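机器人学习系统实践课程讲义
第四单元 示范数据的采集与整理
Omside实训中心 教学组编
修订日期：2022年10月18日

一、本单元的任务

前三个单元讨论了策略模型的结构与训练方法，默认数据已经备好。本单元回到数据本身。学员须在Jarner实训室完成一组家居清洁类任务的示范采集，并按统一格式提交至课程数据库。本讲义规定采集的基本要求，课堂讲授内容以讲义为准，设备操作细则另见《Jarner实训室使用规程》。

学员完成本单元后，应能独立编写任务说明，判断一条示范是否可用，并对不可用的示范给出书面理由。

二、基本术语

示范：从初始状态开始，到任务结束条件满足或操作中止为止的一段完整记录，包括视频流、关节状态和控制指令。

片段：示范中对应某一个子动作的连续区间，例如“接近”“抓握”“刷洗”“放回”。片段边界由标注人员确定，采集时不作切分。

初始分布：示范开始时机器人站位、物品位置和朝向的变化范围。初始分布过窄，是学员作业中最常见的问题。

干预：示范过程中任何人触碰机器人或物品的行为。凡有干预，须在记录表中注明时间和原因。

三、任务说明的编写

每项任务在采集之前须有书面说明，篇幅以一页为宜，内容包括：任务名称、所需物品、初始状态、结束条件、允许的操作方式、中止条件。

结束条件应当能够由第三人根据视频判定。“刷干净”不能作为结束条件，“刷头沿便池前缘移动一周后离开便池”则可以。涉及接触力的要求，如视频无法反映，应改以关节力矩的数值表述，并写明所取的关节编号。

任务说明一经用于采集，不得在同一批次内修改。确需修改的，另立批次，原批次数据保留原说明。上一轮课程中，有一个小组在批次中途放宽了放回位置的要求，致使前后数据的标签含义不同，872条示范全部重新标注。

四、数量与构成

每组提交的有效示范不少于80条，由组内成员共同完成，任何一名成员承担的数量不得超过总数的一半。课程数据库中清洁类任务的目标总量为3000条，各组数据合并后用于第六单元的训练练习。

有效示范的构成应满足以下要求：

（一）初始站位至少取4种，各站位的示范数量大致均衡。

（二）物品的摆放朝向应有变化，变化范围记入任务说明的附表。

（三）保留失败后自行纠正的示范，单独标记，不计入失败类。操作者在工具滑动、位置偏移之后重新调整的过程，对模型有较高的参考价值，不应剪除。

（四）失败示范不得删除，另存于失败目录，并填写失败类型代码。

五、采集前的检查

1. 核对各路视频与关节数据的时间戳，偏差超过规程限值的，重新同步后再行采集。

2. 检查悬吊绳索与线缆。绳索应留有余量，不应牵引上肢；地面线缆不得进入机器人的落脚区域。

3. 确认急停装置处于可用状态，并由专人值守。值守人员在采集期间不得兼任记录员。

4. 按任务说明布置物品，由记录员对照附表复核。

5. 试采一条，回放检查，确认手部与工具在画面中可以辨认，方可开始正式采集。

六、卫生间场景：马桶刷操作

本场景的难点在于工具细长，且在不同阶段受力方式不同。刷头悬空时，手部只需维持姿态；刷头与便池接触后，刷柄会在手中产生转动。建议操作者在接触前适当降低速度，接触后再恢复正常节奏。

便池边缘与垃圾桶相距很近，下肢站位直接影响手臂的可达范围。站位过远，躯干需要前倾补偿；站位过近，则易与垃圾桶发生碰触。标注人员应分别记录刷头位于便池一侧与位于垃圾桶一侧的片段，二者不得合并。

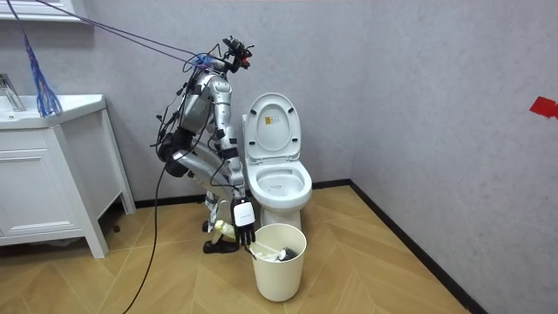 图4-1 刷头位于垃圾桶内，机器人屈膝前倾，手臂向下伸出

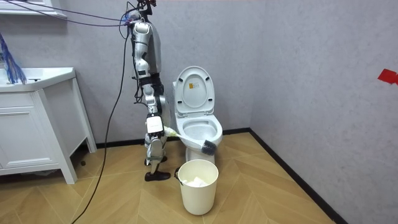 图4-2 刷头抵于便池前缘，机器人直立，肘部前屈

七、标注与质量审核

标注使用Husar工具完成，每条示范由两名学员分别标注，片段边界相差较大的，由助教裁定。标注人员不得标注本人操作的示范。

审核分为两级。一级审核由小组自行进行，检查文件是否齐全、结束条件是否满足、有无未登记的干预。二级审核由教学组抽查，抽查不合格的批次整体退回，退回一次不影响成绩，退回两次者本单元按补做处理。

下列情形判为无效示范：任一路数据中断；结束条件无法由视频判定；初始状态与任务说明不符；操作者在示范中途更换而未登记。

八、提交要求

数据按“组号—任务代码—批次—序号”命名，上传至Irkia服务器的课程目录，原始数据与标注文件分开存放。随数据提交的文件包括任务说明、初始分布附表、干预记录表和一级审核表，缺一不可。

上传完成后，请勿自行删除实训室本机上的副本，待教学组发出核验通知后再行清理。

九、思考题

1. 若某组全部示范均由同一站位开始，训练所得策略在其他站位可能出现何种偏差？请结合第三单元的内容说明。

2. 对于“失败后自行纠正”的示范，试比较整段保留与仅保留纠正片段两种做法对训练的影响。

3. 为本场景另拟一项任务，写出结束条件，并与邻组交换，检验对方能否仅凭视频作出一致判定。

思考题答案随数据一并提交，每题不超过一页。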